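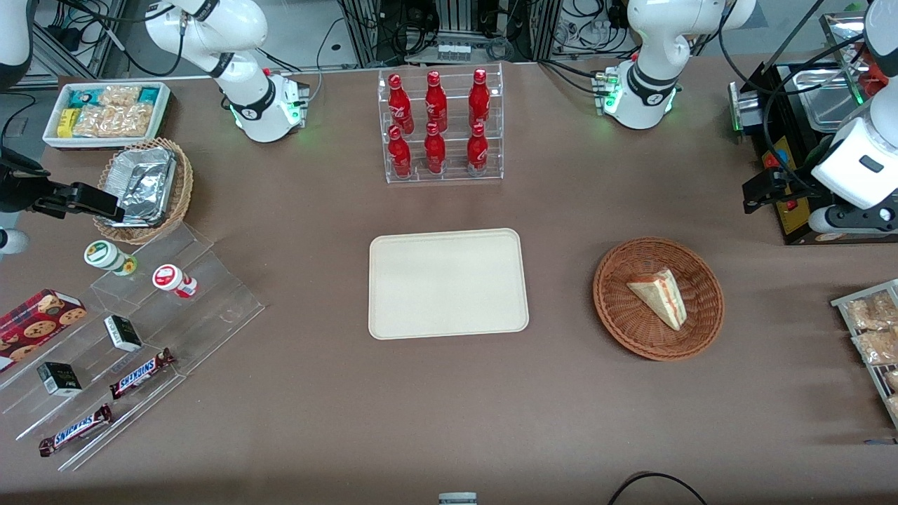 4. What the contributor notes say

19 Apr 2024
Ningsih Raju

Figure 2. Two white robot arms over a brown tabletop with food items, containers and acrylic displays.

The four magazines in the study are Parkis, Cimar, Lacerda and Kulleo. All of them print new poems in English, and all of them put a short note on each poet at the back of the issue. The set holds 130 notes, one for each poet, with a total of 3525 words. The mean length is 27 words. Where a poet appeared in more than one issue, only the earliest note was kept, as set out in section 3.

4.1 Opening words

Most notes begin with the poet's name followed by a verb in the present tense. "Is" and "lives" are the usual choices, with "writes" and "teaches" some way behind. Cimar differs from the other three here. Its editors ask for notes in the first person, and most poets comply, though a few send in the third-person note they use elsewhere and the magazine prints it as received. This leaves some issues of Cimar with both forms on the same page.

The place where a poet lives is normally given before anything the poet has published. Place of birth is given less often, and mainly when it differs from the place of residence. Lacerda's notes tend to name the region or county and leave out the town. I asked the magazine about this and was told that it was a habit of the first editor, which later editors kept up when they trimmed notes to fit.

4.2 Books and earlier publication

Earlier magazine publication is the most common kind of fact in the set after place. It usually takes the form of a list of titles with "and elsewhere" at the end. Poets with a full collection are less likely to give such a list. They name the book, the press and sometimes the year, and stop there. Poets with a pamphlet only will often give both the pamphlet and the list.

Forthcoming work is treated in the same way as work in print. A note may say that a collection is due in May without giving the year, and a reader who comes to the issue later has no means of telling whether the book came out. In the tables these are counted as books, with a mark against them. I did not try to trace each one.

Parkis sets a word limit for its notes and holds to it. The effect can be seen in the way titles are handled. Poets who would list several magazines elsewhere give one or two in Parkis, and it is nearly always the better known titles that stay. Kulleo has no limit, and the longest notes in the set are all from Kulleo.

4.3 Prizes, shortlists and posts

Prizes were coded in three groups: won, placed or commended, and listed. The third group takes in longlists and shortlists of all kinds. It was added after the pilot, when it became clear that a two-way split would put a poet who had come second in a national competition together with one who had not been listed at all.

The wording of prize claims is often loose. "Award-winning" appears without the name of an award in 16 notes. In these cases the note was coded as having a prize claim but no named prize. Some of the awards could probably be found by searching, but the study is concerned with what the reader of the magazine is told, and the reader of the magazine is told only that there was one.

Where a prize is named, the body that gives it is frequently left out. This makes little difference for the large competitions. For small ones it can be hard to tell whether the prize was given for a single poem, a pamphlet or a body of work, and whether it was open to all or limited to members of a group or residents of a town. Years are given for prizes less often than for books. Poets who hold a post such as town laureate or festival poet give the years more carefully, possibly because the post has fixed dates. A past post is sometimes left in the present tense, and two editors said that they had received complaints on this point.

Nominations raised a separate problem. For some prizes the editor of a magazine may put forward several poems each year, so that a nomination shows the editor's view and no more. The notes do not separate these from nominations made by a panel. Both were placed in the listed group.

4.4 Work outside writing

Paid work is mentioned in a minority of notes at each magazine. Teaching is the most common job given, followed by work in libraries and in health care. Poets who teach creative writing say so near the start of the note. Poets in other jobs tend to put the job last, after the publications, and in a short sentence of its own.

Pets, gardens and hobbies are found mainly in Cimar and Kulleo. They were coded under a single heading, "home life", with children and partners. Lacerda cuts them as a matter of course. At Parkis they are allowed within the word limit, but few poets spend words on them.

4.5 Checks on the coding

I coded all the notes myself and then coded a part of the set again after a gap of several weeks. The two passes agreed closely on books, place and paid work. They agreed less well on prizes, and nearly all the differences were between placed and listed. The rule was then rewritten so that any numbered place, including joint third, counts as placed, and "highly commended" counts as placed while "finalist" counts as listed. The prize codes for the whole set were redone under the new rule, and it is these that are used in the tables in section 5.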